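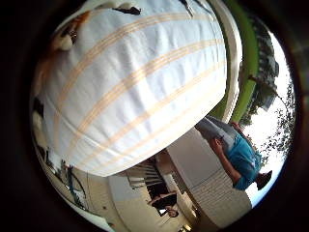 Gilles Hoarau wrote to tell me that a striped cloth folds itself if you follow the stripes, and that anyone who needs a whole page on the matter has too much time. He may be right about the second part. On the first, I have folded a lot of striped cloth and it has never yet folded itself.

Folding and packing cloths outdoors

What follows is for people packing up after an afternoon on the grass: cloths, a few toys, odds and ends, one box. It assumes a table or a flat board of some sort. If all you have is the lawn, put a clean sheet down first and expect to be annoyed.

What you need

A flat surface you can walk round
One open box with straight sides
A dry hand towel
Clothes pegs, if there is any wind at all

You don't need a folding board. I tried the Skosport one for most of February and it turned out shirts that looked very smart and tablecloths that looked like shirts. You don't need the scented bags from Valderrama either, unless you like opening a box in spring and smelling the bag.

Step 1. Clear the top

Everything off, including the thing you mean to deal with in a minute. Wipe the surface with the towel and run your palm across it. Grit goes straight into the weave.

Step 2. Check for damp

Hold a hem against the inside of your wrist. Cloth that feels cool there goes back on the line. Plenty of guides say to leave it twenty minutes in the shade and fold regardless. I have had two tablecloths come out of storage with grey spots following that advice, so I leave them on the line until the hems feel right, even if it means packing tomorrow.

Step 3. Find a true edge

Stripes are a poor guide to straightness on cheap cloth. The printing is often a little off, and if you line the bands up carefully the corners won't meet. Lay two corners together, pinch, and let the rest hang. Should the stripes agree, lovely. If they don't, believe the corners.

Step 4. Fold in half, then half again

Smooth from the fold outwards with the flat of the forearm -- hands leave ridges. Stop when the bundle is a bit smaller than the floor of your box. The fashion for rolling everything up tight strikes me as a way of making creases in the other direction, though Orlando Benavides rolls all his and I admit they look fine.

Step 5. Load the box

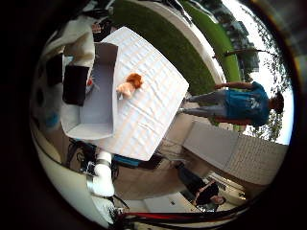 Soft toys go in last, on top of the linen, with nothing pressing on the face or the fur. They are also what gets forgotten, so leave yours on the table where you'll keep seeing it, as with the fluffy orange-brown one lying on its side on the white top. Stand the open box right beside the table, long side to long side, and you can slide each bundle across without carrying it. Look inside before you start. A small red thing like the one near the inner wall wants lifting out, or it will be under the linen until next year. The crumpled white cloth further over goes back to step 3 before it goes anywhere near a box.

Step 6. Close it, or don't

The Jarov boxes come with clip lids, and the leaflet makes a great deal of the seal. I'm not convinced that sealing cotton in plastic does it any good. A clean sheet tucked over the top has served me well enough indoors. For a shed, use the lid and look in on it once a month.

If a fold line has already set in, damp it with your fingers and hang the cloth overnight. The Andik spray does the same job, as far as I can tell, and costs more than water.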